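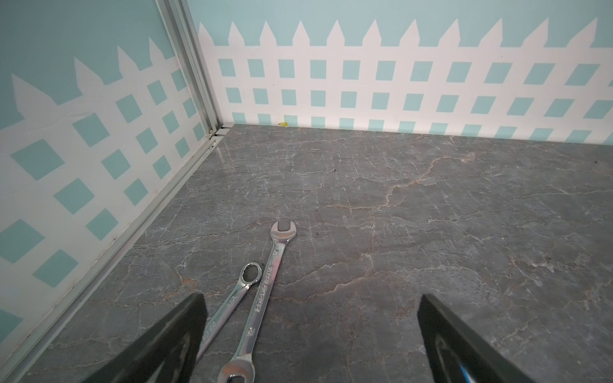
November
By the Drinier documentation desk

6. Fitting the wall bracket

Applies to the Ongart 62 dehumidifier. For the free-standing version, see section 4.

CAUTION: Switch off the supply at the consumer unit before removing the terminal cover.

1. Mark the two upper fixing holes 156 mm apart and check them with a spirit level.

2. Drill and plug the holes. On plasterboard, use the cavity fixings from bag C.

3. Offer up the bracket with the drain slot facing down. Fit the M12 bolts finger-tight.

4. Hold each bolt head with one 19 mm spanner and turn the nut with a second. Stop when the spring washer is flat.

5. Hang the unit on the bracket and push the drain hose fully onto the spigot.

Note: The hose must fall continuously to the drain. A loop in the hose will hold water and trip the float switch.

6. Refit the terminal cover and restore the supply. The green lamp flashes during the self-test, then stays lit.

If the lamp turns amber, go to section 9, Fault codes.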